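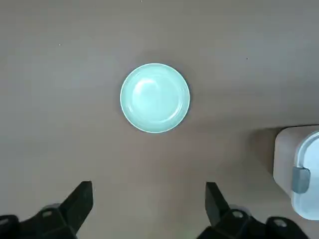
Progress report to the Stimum Fund
Sekcombe Community Table: tableware and dining room renewal
Second report, covering the period to the end of February

1. Where the project stands

The grant was made to replace the mixed and damaged crockery at the Sekcombe lunch program, resurface the dining tables and pay for extra hours in the kitchen while the change was made. The crockery has been bought and is in use. The tables are finished except for two. The storage work has started later than planned and is the main item left.

Lunch was served throughout the period. We closed the room for one afternoon while the first table tops were delivered and otherwise worked outside serving hours.

2. Crockery

We ordered 173 pieces from Courtois, made up of shallow bowls, side plates and mugs. The bowls are pale green and have a raised rim, which gives people something to hold when they carry soup back from the counter. We chose a single colour for the whole order so that replacements can be bought in small lots without another round of matching.

Before ordering we borrowed a few bowls in two depths and used them at lunch for a fortnight. Most regulars preferred the shallow one. A few people who eat with one hand said they would like a steeper side to push against, and we have kept some of the old deep bowls for them. They are stored on the lower shelf beside the cutlery and anyone can ask for one.

Five pieces arrived chipped and were replaced by the supplier at no charge. Four mugs have been broken since. No bowls have been lost so far. The old crockery in sound condition went to the church hall, and the rest was thrown out.

The new bowls stack higher than the old ones and do not fit the narrow dishwasher rack. The kitchen has been running them through in the wide rack only, which adds nearly 33 minutes to the wash-up on a full day. A second wide rack has been priced and is included in the request in section 6.

3. Tables

The old tops were cracked along the joins and could not be cleaned properly. The new tops are a plain matte greyish brown with no pattern. Under the ceiling lights the old gloss tops threw a lot of glare, and two people with low vision had asked us about it. They tell us the new colour is easier for them, and that the pale dishes are simple to find against it.

The matte finish shows grease more than we expected. Wiping with warm soapy water and then a dry cloth takes care of it. The spray cleaner we used before leaves streaks and we have stopped buying it.

Two tops were cut to the wrong length and sent back. We expect them in April. Until then those tables are being used in the side room for sorting donated food.

4. Training

Skillance ran two short sessions for kitchen helpers on safe lifting, dishwasher loading and food handling. The first was well attended. The second clashed with a school event and had a small turnout, so the handouts have been pinned up by the sink. We would hold any further session straight after lunch, when people are already in the building.

5. Spending

Crockery, including delivery, came to $2000. This was within budget. The Skillance sessions were charged at the quoted rate. The table tops have been invoiced but we are holding the final payment until the two replacements arrive.

The storage line of $3000 has not been touched. The joiner we had booked withdrew, and the second quote we received was for open shelving only. We need doors on the lower cupboards to meet the conditions of our kitchen registration, so we have asked for that quote to be redone.

6. Requests to the Fund

We ask for approval to move a small part of the storage line to buy the second wide dishwasher rack. The total grant would not change. The supplier's price is attached.

We also ask for the storage work to be carried over into the next reporting period. If the revised quote is acceptable, the cupboards can be fitted over the school holidays when numbers at lunch are lower.

7. Next period

Fit the two remaining table tops and make the final payment.
Confirm a joiner and set a date for the cupboards.
Label the shelves so that bowls, plates and mugs go back to the same place.
Ask the people who come to lunch about the new dishes and tables, using the same short form as last year, and send the results with the final report.

Attachments: crockery invoice, dishwasher rack price, Skillance attendance sheets.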